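2023-01-06

ok new year, new laundry thread. doing the whole T-shirt pile today, posting as I go, mute me if you don't care about folding

background: we moved into the Lestitz building in November and the dresser did not survive the stairs. so everything I own that isn't on a hanger has been living in two moving boxes. you can imagine the wrinkles

the new dresser is from Ekström, the narrow one, 4 drawers. drawers are shallow. like REALLY shallow. a regular stack of tees does not close. so I have to learn to file fold or just give up and wear the same hoodie til spring

file fold = shirts standing up on edge in the drawer like folders, you see every one from the top. people act like it's a religion. I just want the drawer to shut

tools: one table, one steamer (Vesara, the cheap little travel one, spits a bit), a piece of cardboard cut to size. that's it

rule for today: everything gets shaken out first. grab by the shoulders, two hard snaps, lay it down. half the wrinkles leave by themselves. the other half are why I own the steamer

started with the heavy ones bc they're easy. thick cotton basically folds itself. sides in to the middle, sleeve back over, bottom up to an inch short of the collar, then thirds. stands up fine. very smug at this point

band tees next. do NOT steam the print directly, flip it inside out. learned on a shirt I loved. moving on

black tees all look identical on edge so I'm putting the oldest at the back. the ones for painting and bike grease. eventually they become rags, circle of life

somebody asked about the cardboard: 9x12ish, off a shipping box. you lay it on the back of the shirt right under the collar, fold the sides over it, slide it out. all your shirts end up the same width. don't buy the plastic folding board thing, Brullel has one for like $50 and it is a piece of cardboard with ambitions

ok now the thin white ones. the problem children. the undershirt type cotton that's soft and a little off white from washing and won't hold a crease for love or money
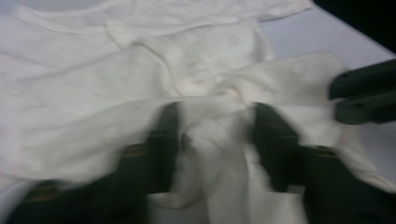

Priya no wait, wrong app, ignore that. reply from quiltpotato: you're fighting the hem, stop smoothing from the middle, line up the bottom edge first and the rest will follow, thin knits always creep

ok quiltpotato. trying it. hem first

hm

ok so yes. if you square the hem against the edge of the table and hold it there the body kinda relaxes. you still have to chase the ripples out toward the sides with a flat hand but they go somewhere now, before they just moved around in circles

new order for thin tees, writing it down so I remember: shake, lay flat, hem square to the table edge, smooth up toward the collar, THEN sides in. don't tug the side seams. mine are twisted from the dryer and if you pull them straight the front goes diagonal

also don't use the cardboard on these. drags on the fabric when you pull it out and you get a big bubble. just eyeball it

they still won't stand up by themselves tho. thick ones = little books. thin ones = sad napkins. fix is to fold in half one extra time so the bundle is shorter and fatter, and wedge them between two heavy tees

steamer update: out of water. refill. drips all over my sock. great

someone else says roll them. I have tried rolling. rolling is good for a suitcase, in a drawer I pull one out and the whole row unrolls like party blowers

question from the replies, do I iron undershirts. no. who is ironing undershirts. they go UNDER the shirt. I'm only steaming these because they've been at the bottom of a box for weeks

ok and the whites thing. why are they all slightly different whites. same brand same pack same wash. best guess is the detergent, was using way too much. cut it to half a capful last month and stuff feels less waxy. jury's out on color

also washing them with the towels was a mistake. lint. so much lint. towels go alone now

break for a sandwich. standing up, away from the table, I'm not an animal

back. drawer one is thick tees and it CLOSES. drawer two is thin whites at the front, wedged like I said, black ones behind. closes if you press down a bit with your palm. counts

drawer three is gonna be sweats and I'm not talking about sweats today

keeping a bag for donations by the door btw. my test: would I put it on if someone was ringing the doorbell. if I'd rather pretend I'm not home, it goes in the bag. stained ones go in rags, don't donate stains

the gym shirts, the slippery kind, can't be filed at all. you fold it, you let go, it opens like a flower. those are going in a shoebox in drawer four, thrown in, no folding. made my peace

things I'd do different: start with the thin ones while I still have patience. do it next to a window. put a towel down on the table too bc the top is slick and the light fabric slides every time you lean on it

going to try the towel thing right now on the last few

yep. towel. way better. the knit grabs it and stays put, should've done this first ugh

last one folded. table's getting wiped, steamer's cooling on the stove, boxes are flattened and going down to recyling

if the thin ones have all fallen over by tomorrow I'll post the drawer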